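Kapitel 3
Muster, Raster, Rapport: Wie Ordnung auf die Fläche kommt

Wer schon einmal ein kariertes Hemd selbst genäht hat, kennt den Moment, in dem die Knopfleiste geschlossen wird und sich die Streifen links und rechts gegenseitig ignorieren. Mathematisch ist der Schaden gering: eine Verschiebung um wenige Millimeter. Gesellschaftlich trägt man fortan Strickjacke.

Das Karo gilt als das bravste aller Muster. Es besteht aus zwei Scharen paralleler Streifen, die sich kreuzen, und aus der stillen Übereinkunft, dass sich das Ganze irgendwann wiederholt. Den kleinsten Ausschnitt, aus dem sich die Fläche durch bloßes Verschieben lückenlos aufbauen lässt, nennen wir Rapport. Die Weberei Erken führte in ihrem Musterbuch 400 Karos, von denen sich etliche nur in der Farbe unterschieden – für die Kundschaft ein Reichtum, für die Geometrie eine Wiederholung.

In diesem Kapitel lernen Sie, den Rapport eines Musters zu bestimmen, seine Symmetrien zu benennen und den Verschnitt beim Tapezieren zu berechnen. Für Letzteres begleiten wir die Malerfirma Tridberg durch einen Altbau, dessen Wände sich zum rechten Winkel eher freundschaftlich verhalten. Vorausgesetzt werden Verschiebung und Spiegelung aus Kapitel 2. Wer sie vergessen hat, blättert bitte zurück; es sieht ja keiner.

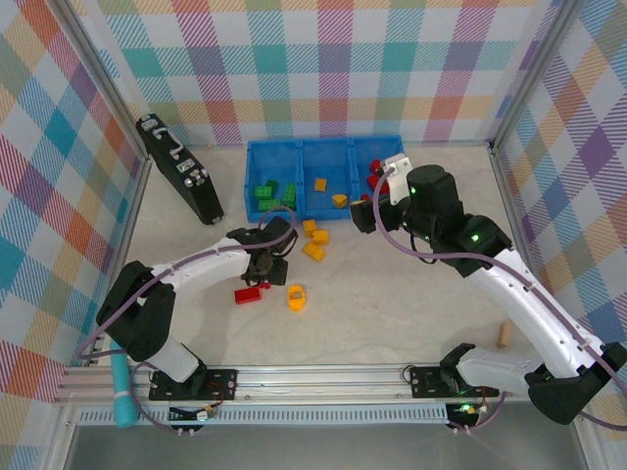

Legen Sie außerdem Transparentpapier und ein Lineal bereit. Der Taschenrechner darf vorerst in der Tasche bleiben, von der er seinen Namen hat.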